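Tilerura 5 grasp planner, reviewed on a wrist camera

Score: 3.5 out of 5
Reviewer: Margareta Bogdan
Posted 2024-04-23

Installation took 10 minutes on a clean machine. The planner reads depth and color from one wrist camera and returns ranked grasps. I ran 393 attempts on mixed tabletop items, and 271 ended in a stable hold. Villen, which I used until last July, did slightly worse on the same set.

Small parts with clear edges are handled well. Large glossy ones are the weak point. At close range the object fills the view, the segmentation mask merges with whatever lies behind it, and the confidence score stays high anyway.
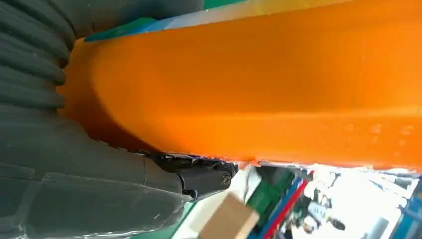
The workaround is to freeze the mask at the pre-grasp pose and servo on joint data from there. It's a single flag, freeze_mask, missing from the manual. Logging is good: each rejected grasp carries a reason code, and replay runs offline. The config editor loses comments on save.

Recommended for small parts. For big molded items, wait for the next release.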